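January 9, 2025

The Trarard checklist for cloth-handling cells landed in my inbox in October, and I've been putting off writing about it because I knew I'd be cranky. It has 7 sections. I read all of them, twice.

My trouble is with the word "folded." Section 3 says a shirt counts as folded when it is "neat and of regular shape." Whose neat? I have sat through demos where the person running the arms called it a pass and the person paying for them did not, and both were reading the same sentence.

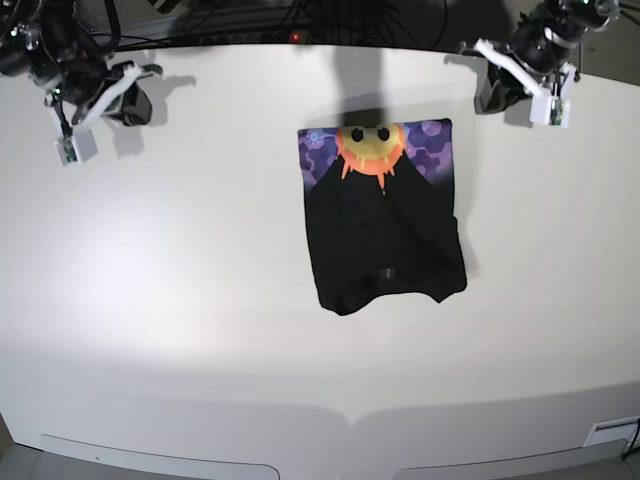

*Two arms, one black T-shirt, partway through a fold.*

Look at the hem on that one. The sides are mostly straight and the bottom right corner sticks out. Under the Trarard wording I could argue it either way before lunch. The older Maruyama guide at least asks for a ruler: lay the thing down, measure the worst edge, write the number in the log. It's dull and it works. I don't know why the new document dropped it.

Then there's the rule on grip. "The fabric shall be held securely and without damage." Fine, nobody is in favor of damage. But a pinch grip gathers cloth into a bundle of tight little folds right at the fingertips, and the checklist has no opinion on how much gathering is okay or how long you may hold it that way.
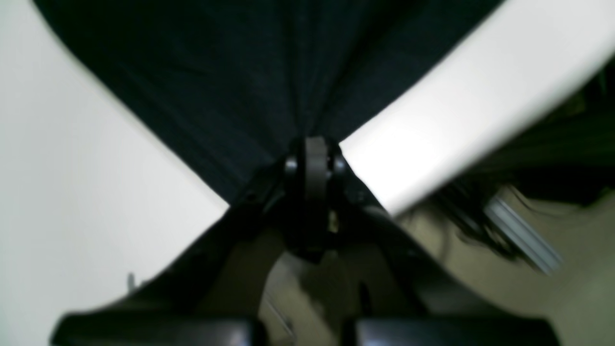

A cotton tee will forgive you. A pressed dress shirt won't, and the same rule covers both.

Arkard sells a training course built on this checklist, and their brochure says it draws on 3000 logged folds. I'd like to see the log. Were failed grasps counted, or did somebody reset the shirt and start over? The checklist says resets "should be noted" – should, mind you, where the emergency stop section says "shall" every time. That section is good, by the way. Whoever wrote it had clearly stood next to a moving arm.

For now the Skakthorpe cell is sticking with the Maruyama ruler plus 2 house rules: every reset goes in the log, and the operator doesn't grade their own folds. I'll read the next Trarard revision when it comes out. I'm not holding my breath.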